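Vivetti Opens Newsletter Writing Course for Small Business Owners

Dillthorpe, 05/03/2023 - Vivetti, a company which helps small businesses with their online content, announces the opening of its first course on writing email newsletters. The course has the name Pleklow and lasts 4 weeks. Registration is open now on the Vivetti website.

Pleklow is made for shop owners, coaches, craftspeople and bloggers who already have a mailing list but write to it very seldom. Before preparing the lessons, Vivetti asked its customers about their newsletters and received 373 answers. The most frequent problem was the subject line. Many customers also wrote that they start a newsletter, put it aside and do not finish it.

"I have read every one of these answers, and I recognized myself in many of them," said Edeltraud Stüber, founder of Vivetti. "For a long time I sent my own newsletter only when I had something to sell. My readers noticed this, and some of them told me so in a very friendly way."
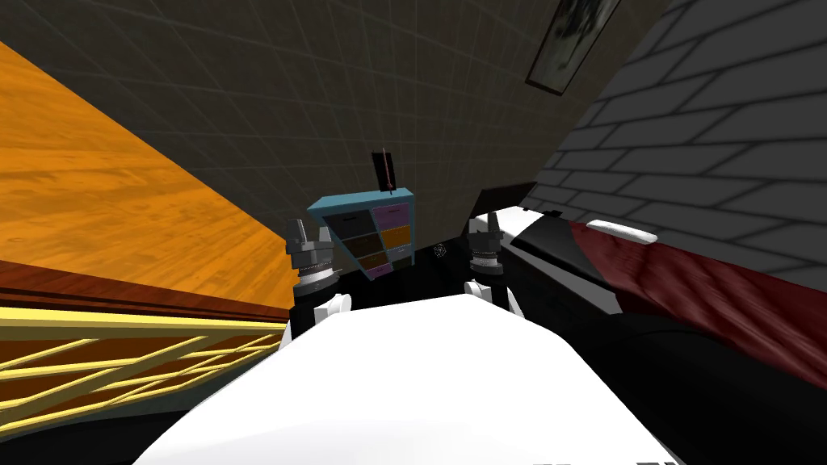 Do participants need a large mailing list to join the course?

A list of any size is fine, and the exercises can also be done by a person who has no subscribers yet. In this case the participant writes the welcome email first and sends it to the course group for comments.

Each week of Pleklow has two live lessons and one writing task. The first week is about the welcome email. After this the participants work on subject lines, on the length and order of a newsletter, and in the last week on a sending plan for the coming months. The lessons are recorded and stay available to the participants after the course is finished.

The lessons are given by Leonidas Xenos and Gönül Altıntaş. Mr. Xenos is responsible for the lessons on subject lines and on editing. Ms. Altıntaş teaches the planning part, and she also reads the writing tasks and returns them with written comments.

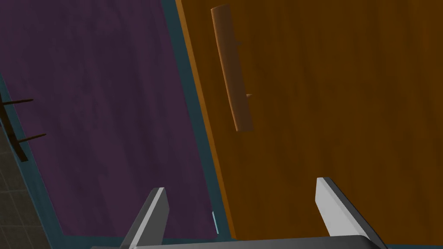 The group is limited to 24 participants, so that each text can receive a full answer. If there are more registrations than places, Vivetti will keep a waiting list and will write to these persons first when the next group is opened.

"We do not ask our participants to write every week," said Ms. Altıntaş. "One good email in a month is enough for a small shop - but it should come every month, and the reader should know from whom it comes."

The course is held in English. No special software is needed, and participants can keep the email service they use at present.

Press contact:
Gerd Lenz
Vivetti, Dillthorpe
Interviews with the teachers are possible by arrangement.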